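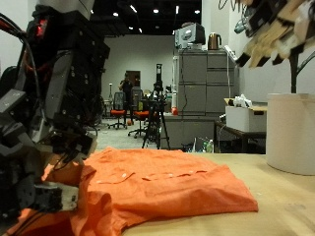 # Inari roof box, 16 inches high

The Inari is a hard roof box for family cars and small SUVs. It is made for people who travel with much luggage two or three times a year and do not want to buy a bigger car for this. The box opens from both sides, so you can park close to a wall and still reach your bags.

We make it in two lengths. The short one leaves space for a bike carrier next to it. The long one takes skis, but please measure your tailgate first – on some hatchbacks the open door will touch the box.

## Fitting

The clamps fit square and oval crossbars. Crossbars are not included. One person can close the clamps from inside the box, but for lifting it on the roof you need two. Turn each knob until it clicks, then drive a few miles and check all of them again.

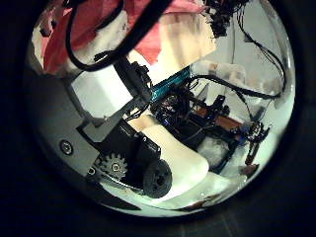 Fuel use goes up with any roof box, also with an empty one. If you take the Inari off between trips, you can hang it on the Hisstead wall hoist, sold separately. The hoist needs a solid wall and does not fit on plasterboard.

## Details

- Opening: left and right, central lock
- Keys: 2, with the number on each key
- Straps inside: 6
- Weight of the short box: up to 20 kg, depending on the color
- Colors: matte black, gray, white (gloss)

The load limit of your roof is written in the manual of the car. Count the box, the bars and the luggage together.
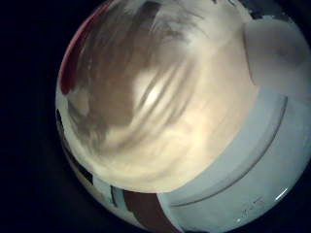
*Close view, light and brown tones*

## Delivery and spare parts

The box comes in one large carton and the driver brings it to the curb only. Knobs, straps and locks can be ordered one by one, also for boxes bought before the last change of the clamp. For the older clamp, write the key number in your order – the parts look almost the same but the thread is different.

Orders for the ski season are sent from October.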